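Come squeeze things with us! Paid testers wanted for a gripper comparison

2021-07-08, posted by Tahmineh Sadeghi, Dromdale

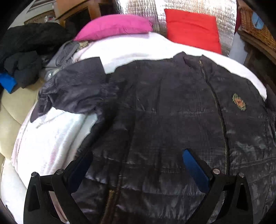
I run the gripper trials at Dromdale, a small shop in Prelside, and I need people who are patient with laundry. We're comparing two finger designs for our hand-held gripper, and the job they both have to handle is clothes: jackets, sweaters, pillowcases, anything that slumps when you pick it up. I've been doing most of the testing myself and my hands are far too used to it by now. I want yours!

What you'd be doing: you hold the gripper, you pick up a garment, you fold it or flip it or move it across the bed, and then you tell me what annoyed you. Then you swap to the other set of pads and do it all over again. We call the two sets Krishnan and Baneo (long story, ask me at lunch). Zippers are the big one right now. I really want to know which pads let you get hold of a collar without dragging the whole coat along, and whether slippery fabric bothers you more with one set than the other.

We already have 1,905 recorded picks from the first round, but they came from a handful of us in the shop and we all squeeze the same way. So this time I'm looking for 50 people, and the more different your hands are the better. Big hands, small hands, left-handed, stiff fingers, all welcome. You don't need any tech background. If you've ever folded a fitted sheet without swearing, you're overqualified.

Sessions last two hours with a good long break in the middle, and you get $200 for coming in twice. The two visits need to be at least a week apart, so please check your calendar before you sign up. Snacks are on me. The gripper gets a little tiring on the wrist, so if you have an injury there please sit this one out, I'd feel terrible.

You should be 18 or older and fine with the gripper's camera recording your picks. It points at the fabric, but your voice may end up on there too if you talk while you work (I always do).

To sign up, stop by the front desk or write to me care of Dromdale, and tell me which hand you write with and when you're free. We start in September and I'm filling spots in the order I hear from people. Bring a jacket you like if you want, we'll try that one too!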